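The Tindero Boxes

The letters came to us in banana boxes, which is how everything comes to us. I've been processing family papers at the Vekstead archive long enough that I can't buy bananas without expecting somebody's grandmother to be underneath.

These belonged to Captain Tjoa, who ran the Tindero, a freight and passenger boat that worked the islands up here before the ferries got big. If you grew up in Vekstead you've heard of him. He brought in the first piano. He brought in the dentist, twice a year, seasick both ways. There's a bench with his name on it down by the fuel dock, and people eat their sandwiches on it and drop crumbs in the letters of his name.

My boss, Juwita Sitompul, gave me the boxes on a Tuesday in September and told me to have a finding aid by spring. "Correspondence, logbooks, photographs, the usual," she said. Then she went back to her office and shut the door, because she was fighting with the roof people again.

So I started with the letters! I always start with the letters. You're supposed to survey the whole thing first and make a nice sensible plan, and I do tell the interns that. But there was a bundle on top tied up in net twine, and it had a good fat look to it, and I had a fresh coffee that I was not supposed to have in there (sorry, Juwita).

They were all to the same person. Anisa Wattimena, Unow Light. Every envelope, same careful capitals. Unow is the rock at the end of the chain, with a lighthouse on it and some extremely bad-tempered birds, and her father kept the light there for years. I numbered the letters in pencil as I went, top right corner, and when I got to the end of the bundle I was at 143.

Not one of them had a stamp.

I figured he'd carried them himself. He had the mail contract, he had the boat, why pay for a stamp? I wrote that down in my notes and was pretty pleased with it. Then I turned one over and saw the flap was still glued.

I turned over another one. Glued. I went through the whole bundle like that, flipping them the way you'd look for the ace in a deck of cards. 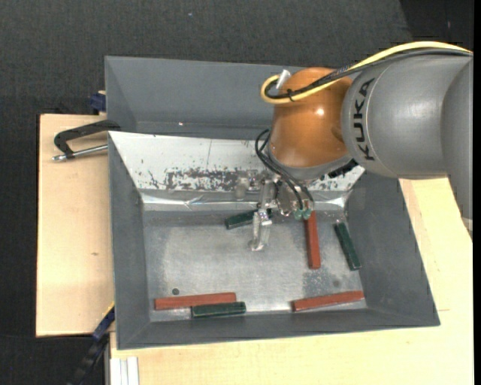 What the Logbooks Said

I didn't open them. I want that on the record, mostly for Juwita. We have a procedure for sealed mail and it involves a form and the donor and a great deal of waiting around, and I filled out the form. While I was waiting I did the logbooks.

Captain Tjoa was not a chatty man in his logbooks. Wind, tide, cargo, money owed. "Flour. Lamp oil. Two goats, one unwilling." That was as close as he got to a joke in the entire first volume, and I read it out loud to the photocopier.

But he went to Unow all the time. I mean all the time. The contract called for once a month and he was out there in weather that would've made a gull stay home. Lamp oil, lamp oil, newspapers, lamp oil. One February he went out with a single jar of marmalade. He wrote it in the cargo column with the weight and everything.

And after each trip there'd be one word at the bottom of the page, by itself. "Tea." Sometimes "Tea, long." And once, in the spring of the fourth volume, "Tea. Did not say."

I got up and walked around the reading room for a bit after that one.

You see what he was doing, right? He'd write her a letter the night before. He'd put it in his coat. He'd go all that way in the dark with the marmalade sliding around, and sit in her kitchen with the thing in his pocket, and drink his tea, and come home and tie it up with the others.

The next volume, the light at Unow got automated and the family moved down the coast. He wrote "Passengers, 3. Trunks, 7. Stove." There was nothing at the bottom of the page. He kept the boat running another eleven years, and I read all eleven, and he never wrote "Tea" again, though I'm sure the man drank it.

The Phone Call

The donor was his great-niece. She called me back while I was eating lunch in my car, and I had to put the sandwich on the dashboard to find a pen.

"Oh, the Anisa letters," she said. "My mother used to say he was writing to the lighthouse."

I asked whether she wanted them opened. It was her decision, I told her, and I could do it cleanly with a little humidity and a lot of patience, and researchers would probably love it.

She was quiet for so long that I checked the phone.

"Do you want to?" she said.

Well, of course I wanted to! I'd been lying awake wanting to. I'd gotten as far as holding number 12 up to the window, and all I could read was "and the".

"No," I said. "I guess I don't."

They're in a gray box on the bottom shelf now, in order, with the twine coiled up in its own envelope. Under scope and content I put "correspondence, outgoing," and Juwita sent it back with a question mark next to "outgoing." I thought about it over the weekend and left it the way it was.

Comments

marlowpoint
"Two goats, one unwilling." I'd read a whole book of that guy's logs.

Dee in the stacks
As somebody who does this for a living: she had coffee AND she skipped the survey. I believed every word.

oldfuelhose
I would've opened number 12. Sorry.

Dee in the stacks
@oldfuelhose you'd be fired, but I'd want to know what came after "and the"

tern_and_tide
My grandfather ran a mail boat and never said three words in a row to anybody. Sent this to my mom.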